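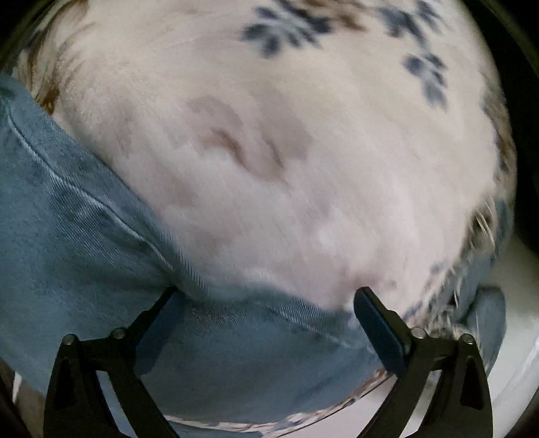 **Week 4 – mixed loads, denim and pile**

Okay, so last week we got through flat cottons, and a few of you told me it was the dullest 90 minutes of your life. Fair enough! Today we get to the fun stuff: thick things and fluffy things in the same pile.

Start with your hands. Denim is a twill, so you'll see (and feel, if you drag a nail across it) those little diagonal lines. It has a front and a back, and it holds a crease. Fleece doesn't really crease at all, it just bulges back at you the second you let go – which drives me up the wall when I'm trying to stack it.

My usual order:

1. Pull the denim out first and find a seam. Seams are stiff, and they make great handles.
2. Fold along the seam, never across it.
3. Fleece goes print side out. A floral print on white is easy to spot on the shelf later.
4. Press the air out with your forearm, then fold again.

A word on wear. Faded patches on jeans are fine for the Grekuvbridge shelves, holes are not. With fleece, look at the edges, where the fibers get long and ragged. I trim mine with small scissors (the Clornon ones in the drawer are sharp, go easy). Some people leave the fringe alone and I've stopped arguing about it.

For next time: bring one pair of old jeans and something fluffy, a throw or a robe or whatever you've got. Read page 11 of the Laka booklet, and skip the part on steaming, we'll do that in April. Bins are in the hall closet, denim on the left.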